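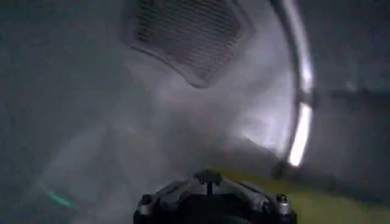
Tiwari wrote in under the March post to ask whether the wrist fault on the Miltenent gripper was a bad unit or a bad design, and whether the firmware update had cured it. After another month with the kit I have a better answer to both.

Miltenent Two-Arm Kit, long-term review
Updated 2025-04-06

We bought the kit for loading and unloading work around household appliances. It comes with two arms, two grippers, a wrist camera for each and a controller. Assembly took one afternoon. The arms are quiet and repeat their moves well, and for the first weeks I had nothing to complain about.

The fault showed up during reaches into a drum. With the gripper past the rim, the left arm stopped reporting force at the wrist. The controller kept the last good reading and went on moving as if nothing had changed. The gripper pressed against the inner wall until the shoulder joint hit its current limit and shut the arm down. It happened 12 times in 135 runs. We got a scraped gripper finger out of it and one bent bracket.

The cause is the sensor cable. It leaves the wrist on the outside of the bend, and when the wrist is turned far enough to get into a round opening, the cable pulls on its connector. Right-arm runs were clean, but that arm did far fewer deep reaches, so I wouldn't read much into it. I think it is a design problem.

The firmware update helps with the symptom only. A stale force reading now stops the arm after 8 missed samples. The cable still pulls and the run is still lost, but the gripper no longer pushes on blind. Install it before you do anything else.

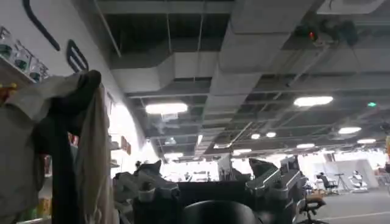

Both arms at the workstation, seen from a wrist camera.

The emergency stop is my other complaint. The button is on the controller box, and the supplied lead is too short to bring it to where the operator sits. We added a second button from Barkach, wired into the same loop. A kit that works in a room where people come and go should ship with one.

Support was mixed. Flenivwood, the dealer, replaced the bracket without an argument. Miltenent took longer and sent a longer cable with a clip. We have it fitted on the left arm and have had no dropouts yet, though the run count is still low.

Good: smooth motion, clear camera mounts, readable logs.
Bad: cable routing, stop button lead, thin manual.

Rating: 2 out of 5 as shipped. I would add a point with the new cable and firmware. If you already own one, check the wrist connector for play and keep the force limits low on any job that goes inside a closed space.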